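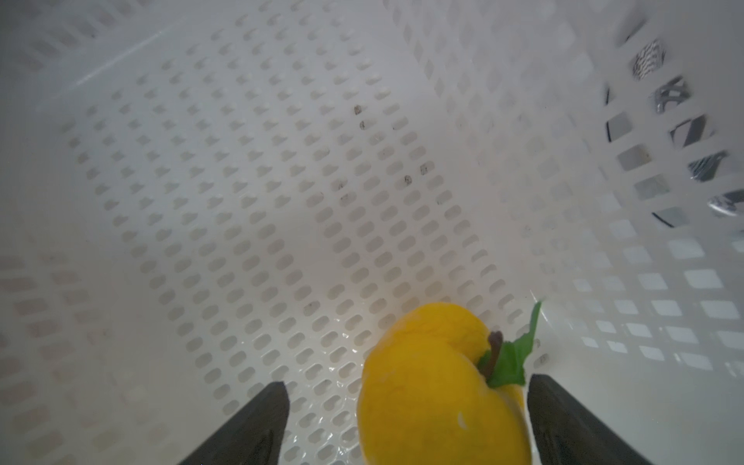 파프리카 보관법, 떠도는 말 걸러 듣기

2018년 4월 3일 | 글 Pristitik 살림노트

채소 보관 요령이라는 글을 보면 빨래 바구니만 한 구멍 뚫린 흰 플라스틱 바구니를 하나 사라는 말이 꼭 나온다. 바람이 통해서 파프리카가 몇 배는 오래간다는 것이다. 정말 그런지 의심스러워서 지난 1월부터 우리 집 부엌에서 따로 해 봤다.

바구니 자체는 나쁘지 않다. 바닥에 물이 고이지 않고 들고 옮기기도 편하다. 다만 실온에 둔 파프리카는 바구니에 담든 접시에 담든 며칠 지나니 똑같이 쭈글쭈글해졌다. 오래 두고 먹을 거라면 결국 냉장고 채소칸이다. 씻지 말고 종이 타월로 한 번 싸서 봉지에 넣되 입구는 꽉 묶지 않는다. 우리 집에서는 이렇게 해서 11일까지 먹었다. 더 간다는 사람도 있던데 나는 못 봤다.

껍질에 잔주름이 생겼다고 바로 버릴 필요는 없다. 눌러서 물컹하거나 꼭지 둘레에 곰팡이가 피었으면 버리고, 주름만 잡힌 정도면 볶음이나 수프에 쓴다. 찬물에 담그면 갓 딴 것처럼 돌아온다는 말도 해 봤는데 조금 단단해지다 말았다. 생으로 먹기에는 여전히 질겼다.

바구니 청소도 말이 많다. Flellow 전용 세정제를 권하는 글이 있지만 주방 세제와 못 쓰는 칫솔이면 된다. 흰 바구니는 바닥에 점 같은 때가 조금만 있어도 눈에 띄고, 구멍 가장자리는 행주로 닦아서는 잘 안 빠진다. 미지근한 물에 잠깐 불렸다가 뒤집어서 아래쪽부터 문지른다. 헹군 뒤에는 엎어서 말린다.

값도 따져 보자. 동네 가게에서 3000원 주고 산 것과 Lundis 바구니를 같이 써 봤는데 채소 담는 데는 차이를 모르겠다. 굳이 고르자면 구멍 가장자리가 매끈한 쪽을 고른다. 거친 것은 껍질을 긁는다. 빨래에 쓰던 바구니를 채소용으로 돌리는 것은 권하지 않는다. 섬유유연제 냄새가 의외로 오래 남는다.

관련 글
- 양파망, 다시 써도 될까
- 베이킹소다로 안 지워지는 얼룩 6가지
- Strebel 밀폐 용기 한 달 써 본 뒤
- 냉장고 탈취제 대신 커피 찌꺼기?

문의: Pristitik 살림노트 편집부 | © 2018 Pristitik | 맨 위로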